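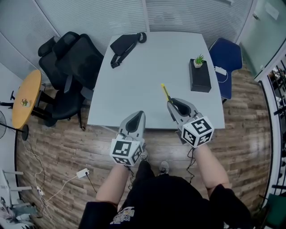 Natália Abreu on "Vornarier," Long Bus Rides, and the Ending She Almost Cut

By Magnus Menzies

I had planned on half an hour with Natália Abreu, and by the time we both remembered to look at a clock we were well into our second pot of coffee and she was acting out, with a teaspoon, the scene in which the ferry leaves without the brothers. If you have seen "Vornarier" you know the one. If you haven't, it's streaming now, and I'd gently suggest you go watch it and come back, although I've tried to keep the worst of the spoilers out of what follows.

The film is her first feature after a long stretch of shorts and television work, and it is a quiet thing on paper. Two brothers, played by Tiago Arruda and Salvador Calado, travel to the port town of Sidari to sell their late father's boat, and find that a stranger has been living on it. Most of the story takes place over a single night. There's a fight, a meal, a good deal of rain, and a song that has been stuck in my head since January.

"I wrote it on buses," Abreu told me. "I was teaching in one town and living in another, and the ride was long enough for one scene if I didn't look out the window. So every scene in the first draft was the same length! My editor noticed that before she noticed anything else about it."

The editor is Kazue Tanabe, who has worked with Abreu since the shorts, and whose name came up so often in our talk that I began to feel she was sitting with us. It was Tanabe who pushed for the long silence at the dinner table, and Tanabe who fought to keep the ending, which Abreu had wanted to drop entirely.

"I thought people would be angry," she said, laughing. "I had a version that stopped on the pier, very clean, very tasteful. Kazue watched it and said, 'Fine, now where is the rest of my movie?' She didn't speak to me for the whole afternoon. Then I put it back and she brought me soup."

I told her I was on Tanabe's side, and that the last few minutes, when the older brother finally reads the name painted under the newer paint, were what sent me back to watch the whole film a second time. She seemed pleased, and then right away a little worried that I'd noticed the lamp. (I had not noticed the lamp. I have now, and I'm sorry to say you will too.)

Arruda and Calado had never met before they were cast, which is hard to believe when you watch them bicker over a road map. Abreu saw 200 actors for the younger brother and had more or less given up when Calado came in to read for a different part, the harbor clerk. She asked him to stay and try a page with Arruda.

"Tiago teased him about his shoes, and Salvador got truly annoyed," she said. "It wasn't in the script. I wrote it in that night, and it's the first thing they say to each other in the film."

The boat is named the Toft, and it gave her more trouble than any person on set. The engine failed in the first week, so for the wide shots it had to be towed, with the rope hidden on the far side. Abreu still talks about it with real fondness, the way some people talk about a bad-tempered old dog. She kept the brass number plate from the cabin door, 743, and it hangs in her kitchen over the stove.

We got to talking about what she watches when she isn't working, and I'd happily have filled this whole page with her answers. She loves courtroom dramas, the older and talkier the better. She can't sit through anything with a countdown in it. She has seen the same musical every winter since she was a girl and refuses to tell me which one, on the grounds that I would print it, and of course I would.

Her next film is called "Fluver," and she's still writing it, this time at a desk. It follows a woman who dubs foreign soap operas and starts changing the lines. Arruda is attached to play her husband, and Calado has been promised something, though Abreu hasn't worked out what.

"He calls me and asks, 'Am I the neighbor? Am I the doctor?'" she said. "I tell him I don't know yet, and he says he'll grow a beard just in case."

She had a train to catch by then, and I walked her as far as the corner, still asking about that song. Her aunt used to sing it, she told me, and the words in the film are wrong in the second verse, exactly the way her aunt got them wrong.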